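**Thread: Gralley two-arm bench kit, anyone bought one?**

**solderbunny**
Been eyeing up the Gralley kit since February and I'm this close to ordering. Is anybody using it for proper sorting work, or is it all just picking up foam cubes? I want something for mixed stationery returns (small shop, very dull, don't ask). The Harent is cheaper but I've heard mixed things about the grippers.

**TamaraH**
Ooh, I can help with this one! Had the Gralley for 6 weeks now and it's been on tape and clips nearly the whole time. Arms on opposite sides of the table, bins along the back, bits scattered in the middle. 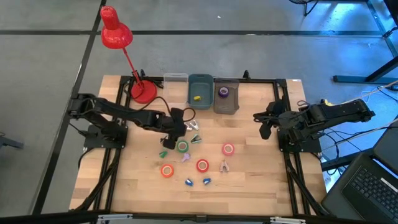 Setup took me an afternoon, most of it cables (the ones supplied are a bit on the short side, so buy extras). Calibration was easier than I'd feared. You do have to redo it if you knock a base, and I have knocked a base more often than I'd like to admit. Support were lovely about it.

Tape rolls it's very good with. Binder clips are fine lying flat and a pain standing up.

Tamara Hnatiuk

**mr_pelmet**
Sorry but I sent mine back. 414 quid for the software licence ON TOP of the kit, and they only mention it at checkout. The Harent comes with everything. Grippers are a bit soft, yes, but you can swap the fingertips for Mertens ones and you're sorted.

**solderbunny**
Hang on, 414 a year or just the once??

**mr_pelmet**
Once, but still.

**TamaraH**
Fair, the licence stung. I did try a Harent before this though, and even with the Mertens tips I couldn't get it to hold anything with a hinge. To be honest staplers and staple removers are the hard ones on any kit, they're such daft shapes and they never land the same way twice. 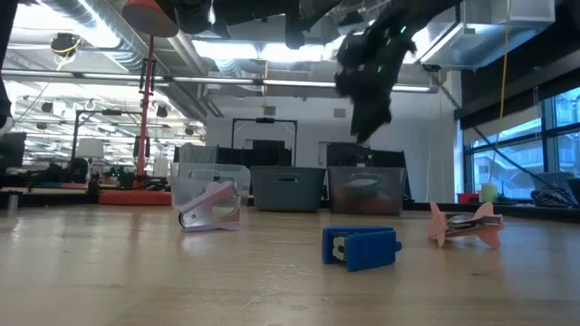
What helped was slowing the approach to 60 per cent and closing on the body, well away from the jaws. I still wouldn't leave it alone with them over lunch.

**hob_and_nail**
Slowing it down is cheating a bit, isn't it? Gralley's whole pitch is speed. If I've got to run it at 60 I might as well sort the things by hand with the radio on.

**TamaraH**
Only for the awkward stuff! Tape goes at full whack. You can set it per item, it's in the profiles menu, page 617 of the world's longest manual.

**hob_and_nail**
Ha, ok, I never got as far as 617. I'll have a look tonight.

**mr_pelmet**
Still think it's overpriced. Hulska do refurbished Harents with a warranty, solderbunny, ring them before you spend anything.

**solderbunny**
Thanks all. Mine's mostly tape and pens with the odd stapler, so I'm leaning Gralley, but I'll ring Hulska in the morning and see what they've got. Tamara, how long are the cables you bought?

**TamaraH**
Two metres, and get the ones with the angled plugs if you can find them.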